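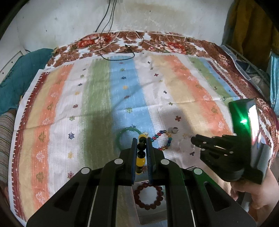 Projects > Killberg Bequest > Progress reports

Progress report to the Vestergaard Fund, September 2023

Sorting of the donated bracelets and bangles continues. To date 59 pieces have been recorded, and 14 await restringing. Beaded items are listed by color and the jade bangle has its own entry. The catalog is due in October.

Comments (2)

beadbox60: Will the crystal ones be listed too?

Teviteck reader: Glad to see this moving.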